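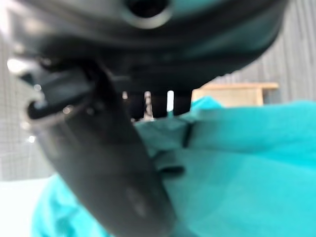

Tamás Lakatos wants to know whether anyone has got rid of a musty smell in a spare room without ripping the carpet up. He's in a ground-floor flat in Stilturham, rented it since May, and writes:

I've tried the usual. Windows open every morning, bicarb left down overnight and hoovered up, a plug-in thing that just made it smell of musty lavender. There's no black mould that I can find and the skirting is dry to the touch. The meter I bought says 19 degrees in there most evenings, so it isn't freezing either. My landlord's agent (Szénási Lettings, if anyone knows them) says it's "just how older flats are". Is it? I've got my sister coming to stay and I'd rather not put her in there as it is.

Benedikt Steinbach

Hello Tamás, I had exactly this, same sort of flat by the sound of it, and it was the underlay! The carpet on top was fine. Pull back one corner by the outside wall (you can do it with pliers, it's only hooked on the gripper rods) and have a good sniff underneath. If the underlay is crumbly or the floor looks darker there, you've found it. Mine had been damp for who knows how long from an air brick buried behind a flower bed. I dug the soil away, left the corner folded back for 18 days with a fan on it, and bought one new strip of underlay. Smell gone. Do ring the agent before you touch anything though, and take photos of the corner with the date on so they can't say you did it.

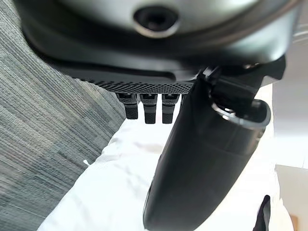

mossy_step replied that a fan only shifts the damp air about and you want a dehumidifier. I got a second-hand Moltura one and ran it with the door shut and the window shut too, which feels wrong but otherwise you're drying out the whole street. The tank filled up in a night to begin with. After a week or so it hardly collected anything and I switched it off. Check behind the wardrobe as well if it's on an outside wall, and leave a hand's width of gap.

Vudon

bin the bicarb, it clogs hoover filters. mine packed up after 7 goes. could be the curtains, have you washed them

Tamás Lakatos

Not the curtains, they're new. Corner by the window is coming up on Tuesday, the agent has said yes in writing. Will report back.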